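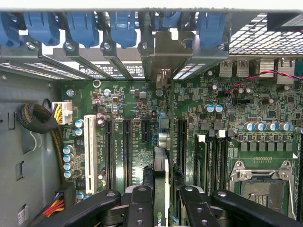 Clencombe's reply to the draft program was waiting when I got in: the late show is too loud for the cabins under the theatre, and could we please fix it before the ship goes out again in October. Fair enough, really. They've forwarded passenger comments before, but this is the first time they've put the bass at the top of the page.

So, workshop notes, mostly for me and for whoever has the desk on the next cruise.

Morning. Rigged the small PA in the shed at the same spacing as the ship's theatre (well, near enough, the shed is shorter and has a roof like a biscuit tin). Ran the Beltondale set from start to finish with the subs in their usual spot at the front of the stage, then again with them pulled back beside the drum riser. The stalls position sounded thinner with the subs back, but only in the opening medley, and I reckon that's the arrangement as much as anything. The ballads didn't suffer at all. The keys were clearer, if anything!

Tried the high-pass on the vocal group at 75 and then higher. Went back to 75. Anything above that and the baritone loses his chest, and he's the one the older crowd come to hear.

Midday. Long think about the deck question. The contact mics we stuck to the underside of the stage last trip showed most of the thump going down through the riser feet, with much less from the speakers themselves. I'd been blaming the speakers for months, so that's a bit embarrassing. New plan is rubber pucks under every foot, 6 to a riser, and a second layer of carpet under the kick drum. Cheap, quick to lay, and the crew can get it all up again for bingo.

Note to self – the pucks need to be the grey dense ones. The soft ones compress and the riser rocks, and the dancers hate it (they were very polite about it the first time and a lot less polite the second).

Afternoon. Show file. Van Damme, which is what we've ended up calling the big finale because of all the kicks, still has too many cues in it. I had it down to 247 before lunch and then put three back and took three out, so no progress on paper but it does run better. The tricky bit is the key change, where the confetti, the click track and the curtain all want to go on the same beat. I've split them now. Click first, curtain on the follow-on, confetti on a manual button so the stage manager can hold it if there's a swell running and the dancers are bunched up on one side.

Saved as Clalline 2. Clalline 1 is the old one with the long overture, please don't load it, it has the wrong mic patch and you'll get the guest singer coming out of the foldback only. I've done that in front of a full house and don't recommend it.

Other bits while I think of them:

Wireless. Two of the packs dropped out near the port side stairs again. Same spot as last cruise. I want to try moving the aerial to the follow-spot position before we spend money on anything.

In-ears. The backing singers want more of each other and less of me talking. Done.

Running order. Entertainment office would like the guest act moved from the second half to just before interval, so that the bars get the full benefit. I'm not against it but it means a changeover in full view. We could cover it with the comedian in front of the tabs. Needs a rehearsal with the real curtain and not my hands going up and down.

Seats. Somebody upstairs has asked whether 1,974 people can all see the show on the one night. In a theatre that size, no, not without a third house, and three houses in a night would finish the brass section off. Two houses and a repeat on the sea day is my answer, and I've sent it back saying so.

4 pm. One more pass of the ballads at show level with the pucks in. Stood outside with the shed door shut and could hear the tune but hardly any kick, where this morning it was nearly all kick. The concrete floor isn't a steel deck, so I'm not promising Clencombe anything yet. I'll ask for an hour in the theatre on turnaround, with one person lying down in a cabin below and a radio.

Still to do: label the spare multicore, order more grey pucks, print the new patch sheet and tape it inside the rack lid where the old one is.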